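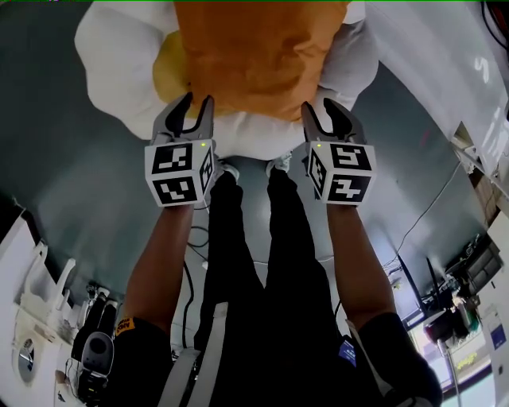
Upendo Kimaro
Lecturer in Law and Society, Plinow Institute

Figure 1. White fabric item with an orange section, held at its lower edge.

4. Family contact during remand

4.1 What the rules say

The remand rules in force in Clemport and Noltberg give every detained child the right to see a parent or guardian once a week. They also say that the family must be told where the child is held "without delay." Neither set of rules says who has to pay for travel, how a family is to be told if it has no phone, or what happens when a visit is refused. The Clemport rules allow the officer in charge to cancel visits for reasons of order. Those in Noltberg are silent on cancellation, although in practice visits are canceled there too.

4.2 Material

We used three sources. The first is the court files of 220 children held on remand in the two districts. The second is the visitor books of the remand homes, which gave us 668 entries that could be matched to a child in the file sample. The third is a set of interviews with 22 parents and guardians, carried out in their homes or at a legal aid office in Clemport. Interviews were done in the language the person chose and written up the same day. All names have been changed. Where a parent asked us to leave something out, we left it out, and we did not ask why.

Visitor books are an uneven source. One home in Noltberg kept its book on loose sheets for part of the study period and several weeks are missing. Staff also wrote down visitors in different ways. Some recorded only adults, others recorded everyone who came through the gate. We treated each entry as one visit, whoever was named in it.

4.3 Finding out where the child is

Most parents we spoke to first heard of the arrest from a neighbor or another child. A phone call from the police was less common, and in several cases the call gave the name of a police station that the child had already left. One mother went to two stations and then to the court before a clerk found her son's name on a transfer list. By then he had been in the remand home for four days and had appeared before a magistrate without her.

The court files rarely help to check these accounts. The standard form has a box marked "family informed," and the box is nearly always ticked. It has no space for the time of the call or the name of the person reached. Muriithi, in an earlier study of the same form, argued that the box should be replaced with a signed note from the parent. Our material supports that proposal, with one caution: a parent who cannot read should not be asked to sign a note alone.

4.4 Getting there

Distance came up in every interview. The Noltberg homes are outside the town and the last bus back leaves before visiting hours end. Parents who work by the day lose that day's pay when they visit. A grandmother caring for three younger children said she could either bring them all or stay home, and the home did not let small children past the front office.

Thirteen of the interviewed parents had been turned away at least once. The reasons they were given included an expired identity card, arriving after the book was closed, and a surname that did not match the child's. The last of these affected stepparents and aunts most. None of those turned away was told of any way to complain, and none of them did.

4.5 Contact and court outcomes

We looked for a link between visits and the length of remand, and we do not think the files can settle the question. Children with frequent visitors were more often released to their families at the second hearing. But a magistrate may release a child because a parent is present and willing, and that same parent is likely to be the one who visits. Families who live close to the court also live close to the Clemport homes. With the records we have, these effects cannot be separated.

What the interviews do show is that missed visits were sometimes raised against the family. Two parents recalled a probation report that described them as uninterested in the child. Both had been turned away at the gate in the month before the report was written, and the report made no mention of it. We return to the content of probation reports in Section 5.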